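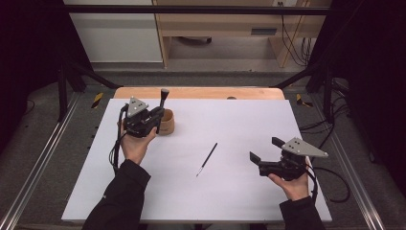
Division Two: points per game vs. home/away weighting

Forum > League Administration > Rules and Tables
6 min read | 14 comments | 3 shares

touchline_calc
February 21, 2021

The league has confirmed that no more games will be played and that the tables will be settled on points per game. The notice gives no formula. It matters in Division Two, where the top two teams swap places depending on which version is used.

Standings at the January stoppage, three points for a win, 14-game schedule:

Endell: played 11, won 8, drew 1, lost 2, 25 points
Favholm: played 9, won 7, drew 0, lost 2, 21 points

Unweighted:
Endell 25/11 = 2.27
Favholm 21/9 = 2.33

Favholm goes up. Now split by venue.

Endell home: played 5, 13 points, 2.60 per game
Endell away: played 6, 12 points, 2.00 per game
Favholm home: played 6, 18 points, 3.00 per game
Favholm away: played 3, 3 points, 1.00 per game

Each team should have had seven home and seven away. Multiply out and Endell projects to 32.2, Favholm to 28.0. Endell goes up, and by a wide margin.

Does anyone have the wording of the rule that was put to the clubs? The handbook on the league site is still last season's.

rgauthier_ref

The wording sent to club secretaries was "average points per match played." There is no mention of venue. I read that as the unweighted version, and I don't see room for another reading.

R. Gauthier

touchline_calc

Thanks. Was it sent before or after the stoppage?

rgauthier_ref

After. The clubs had a week to object. I am told one did, but I was not copied on the objection and can't say which club it was.

northgoal

I ran this as a simulation instead of arguing over averages. Elo-style ratings, every team starting the season at 1000, K of 40, updated after each result. Then I played out the remaining schedule 4000 times. Favholm finished above Endell in 3674 of those runs.

So the unweighted table gets the right answer, even if it gets there by a crude route. Favholm had 5 games left and Endell had three. The games in hand are worth a lot.

touchline_calc

Three questions:

1. Is there a home advantage term?
2. How do you assign draws?
3. Is the unplayed Favholm v Endell game in the schedule, or did you treat the pairing as complete?

northgoal

1. No. 2. Fixed rate, taken from the division as a whole. 3. It's in, at Favholm.

touchline_calc

Then I'd question the result. Four of Favholm's remaining games were away, and they have one win from three on the road. Leaving out venue removes the only variable that separates the two methods. Your model can't be used to choose between them.

K of 40 is also high. With that few results per team, the last two or three games will dominate the rating. Favholm won their last four, and all four were at home.

northgoal

Fair on the venue term. I disagree on K. In a short season you need a high K or the ratings never leave the starting value. Drop it to 20 and everyone is bunched around 1000 at the stoppage, so you are simulating coin flips.

Also, three away games is a tiny sample. One of those losses was at Endell, the strongest team in the division at home. Extrapolating 1.00 per game across seven away games from that is worse than ignoring venue.

AmnaM_stats

Both of you have a point, and they concern different things. The weighted method is less biased and has more variance. The unweighted method is the reverse. With nine games played I would not be confident in either of them.

A standard compromise is to shrink each team's home and away rates toward the division's rates. Pick a prior weight of a few games and do the arithmetic. Favholm's away figure comes up from 1.00 and their home figure comes down from 3.00. Nobody is going to take 3.00 per game at home indefinitely.
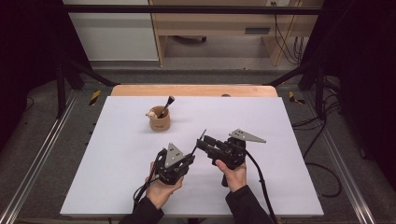

The order of the two clubs will then depend on the weight you choose, so the weight has to be written down before anyone looks at the table. That is the problem with fixing it now. Any weight proposed in February will be read as a vote for one club or the other.

Amna

fourthbench

Head-to-head? Endell beat Favholm 2-0. Use that and be done.

rgauthier_ref

Head-to-head in our rules applies only when teams are level, and only when both games have been played. Neither condition is met.

fourthbench

They're separated by 0.06 of a point per game. I'd call that level.

rgauthier_ref

The rule says "equal." 2.27 and 2.33 are not equal.

EBailly

I keep the tables for the Stivoletti Youth League, one county over. We had the same question and went with the unweighted version. The reason was practical. Two of our clubs share a field and had swapped several home fixtures by agreement, so "home" in the records did not always mean home. If any of your clubs did that, check the venue split before relying on it.

touchline_calc

Good point. I took venues from the published fixture list. I know of one Division Two swap, Wong Park against the Reserves, and it involves neither of the top two. I'll go through the match reports tonight.

northgoal

Reran with a home advantage term. Same K, same number of runs. Home advantage was fitted on the last two full seasons of the division. Favholm still finish on top more often than not, but it drops to a little under two thirds.

I withdraw "right answer." I'd still put Favholm as favorites.

touchline_calc

That seems reasonable to me. Could you post the fitted value and the draw rate? I'd like to reproduce it with K at 20.

northgoal

Will do, it's on the other machine.

M_Grewal

Endell parent here, so take this accordingly. Is there any reason both can't go up? Division One has an odd number of teams this year and somebody sits out every week.

rgauthier_ref

It would need a rule change at the annual meeting. The proposal has to be seconded by a club outside the two divisions affected. It has been done once, when a club folded in the off season.

AmnaM_stats

That would also leave Division Two with seven, so the bye moves down a level unless someone comes up from Three.

touchline_calc

Match reports checked. All 20 appearances by the two clubs were at the listed venue, counting their meeting once for each. The split in my first post stands.

M_Grewal, if Endell are willing to propose it, the deadline for motions is on the back page of the handbook, assuming that part hasn't changed as well.

Log in to reply | Back to top
Contact the moderators | Forum rules | Copyright the respective posters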